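Has anyone had hand-held grippers brought in at work? What changed for your staff?

Posted in Workplace & Jobs, 2022-10-16

haludberg_ops

I look after a team of room attendants for Haludberg, a serviced apartment company. We do 127 units. Part of the job is tidying the living rooms and restocking the snack trays between stays.

Head office has signed up with Istevix to automate some of the restocking and tidying. The first stage started in April. Six of my attendants spend part of their shift doing their normal tasks with a hand-held gripper in each hand, and the recordings are used to train the machines that come later.
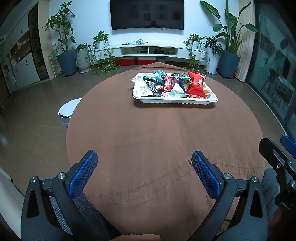

They are paid the same rate for it, but the work is slower. Chip bags and small packets are fiddly to pick up that way, and a unit that used to be finished before lunch now runs into the afternoon. Two people have asked to go back to regular cleaning. Others like it because it is easier on the back than doing beds. Everyone wants to know what happens to their hours once the machines arrive, and I don't have an answer for them. How did other workplaces handle this?

3 replies

fesora_nightshift

We went through something close to this at Fesora, in a parcel depot with 236 staff. What helped was getting the recording work written into the roster as its own task, with its own time allowance. Before that, people were being measured against the old targets while holding the grippers, and it caused a lot of bad feeling.

On hours, ask for it in writing now. We got a commitment that nobody would lose shifts for a year after the machines started. It ran out, and some casuals did lose hours, but the permanent staff were moved to checking and refilling. The checking is duller work. A few left over it. Also ask who keeps the recordings and whether your people can see them - ours could, on request.

greybucket

Robots will never manage a chip bag. I wouldn't worry.

linen_room_2

I'm an attendant, not a manager. My old employer used a Hollmann system for towels and trolleys. The lifting got better and my shoulder stopped hurting. The part I didn't like was that the easy jobs went first, so you had heavy bathrooms all day with no break in between. If the tray restocking goes, think about what your team will be doing in its place. For some of them it's probably the bit of the shift where they get to slow down.

Rotate people through the gripper work too. My wrists would be sore after a full day of that.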